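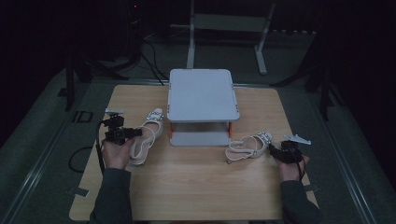 Sandals on either side of the stand, one gripper for each hand.

Teaching a pair of sandals, step by step

Shoes looked like an easy first task when I started recording demos with hand-held grippers. Sneakers, sure. Strappy sandals took me a whole Saturday! So I wrote down what works for me, using the Zernton grippers and a little two-tier stand as the target.

1. Tape the table down. I tuck gray tape under the front corners of the board. If the board creeps between takes, your later demos won't match your early ones.

2. Put the stand in the middle and a sandal on each side. Change how they lie from take to take: one sole down, one tipped on its side, then swap. (My first 68 demos had both sandals upright, and the policy I trained on them had no clue what to do with a tipped one.)

3. Get your cables out of the way before you pick anything up. Let them drop down past your wrists, then reach for the far corners of the table a couple of times and see if anything tugs.

4. Come in from the outside, jaws pointing toward the middle. Go slower than feels natural, and pause a beat before you close. I like to grab a sandal by something firm. Thin straps fold and slide, and the rhinestone buckles are slippery little things.

5. Turn the tipped sandal upright first, then lift. Doing both in one swoop looks great and trains terribly, at least for me.

6. Set the pair on the top tier, toes pointing away from you, let go, and back straight out. Hold still for 3 seconds and stop recording.

I aim for up to 200 takes in a session, with plenty of breaks, because my wrists complain. Fumbled a grab? If you recovered smoothly, keep the take. If you dropped the sandal off the table, toss it and reset.

Next I want to try the same thing with lace-up boots, and I'm already dreading the laces.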